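Hi Kwadwo,

June update on the Sowah supper club, as promised, and it's a happy one! We fed 138 people this month (up from 97 in the spring) and the Komow Street hall is starting to feel like ours. The groundnut stew is still the favorite, though the bean soup has its fans now too, mostly the after-school crowd.
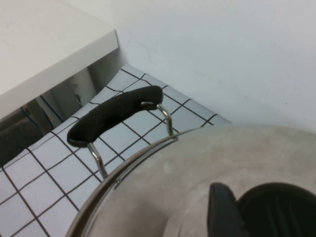 Money first, I know you'll ask. Of the $3000 from the Tellis fund we've spent nearly all of the food share, and rice went up again, so I moved a bit over from printing. I hope that's okay with you and Kolum - shout if it isn't and I'll move it back.

The cooking lessons got going at last. Sign-ups were slow until we switched to 6 p.m., and then 87 families put their names down (!!) and I had to start a waiting list.

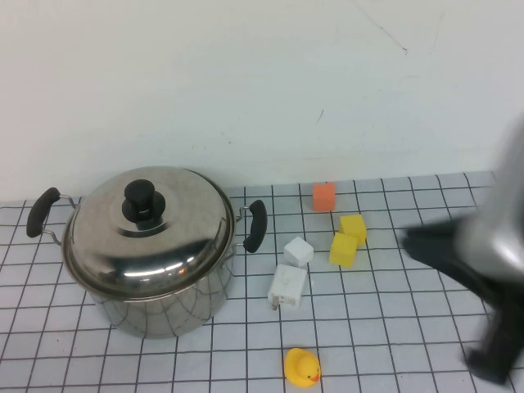

Large steel pot with its lid on.

Still to do: the allergy cards, a second sink, and the fall menu. I'd also love to talk about bus fare for the folks coming in from the far side of town. Could you call me before the next payment goes out?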